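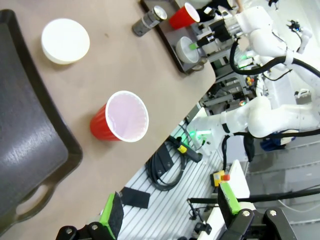
4.2 Table clearing with trays

The clearing task uses a plain beige tabletop, dark trays with cutout handles, and a mixed set of cups, bowls, plates and cans. Items begin at loose positions on the table and are to be brought to a tray. The cups and bowls were bought from Bestden and the trays from Cosach. Each trial ends when the table is clear or when 3 minutes have passed. Layouts were drawn from a list of 50, of which 49 were kept; one placed a plate across two trays. Cans may lie on their side on the tray, and this is not scored as an error.

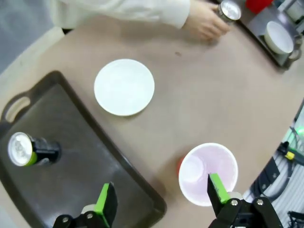

4.3 Order of items

Brinkmann and Shawky (the Zurnside study) found that flat items cleared late tend to be laid over cups already on the tray. We therefore recorded the order in which items left the table. Bowls were scored separately from plates, as a bowl can hold smaller items.

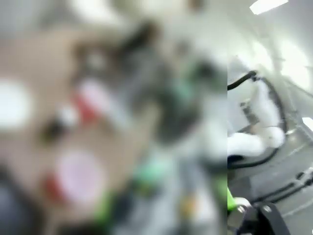

Figure 2. Table clearing, Section 4.2.

Bowls were lifted by the rim. A tray counts as full when a further bowl cannot be set down flat on its base. 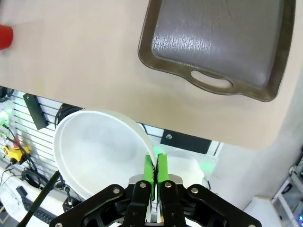

Anneliese Brinkmann has argued that a full tray should instead be judged by whether it can be carried by both handles without items sliding, a stricter test which we leave to later work.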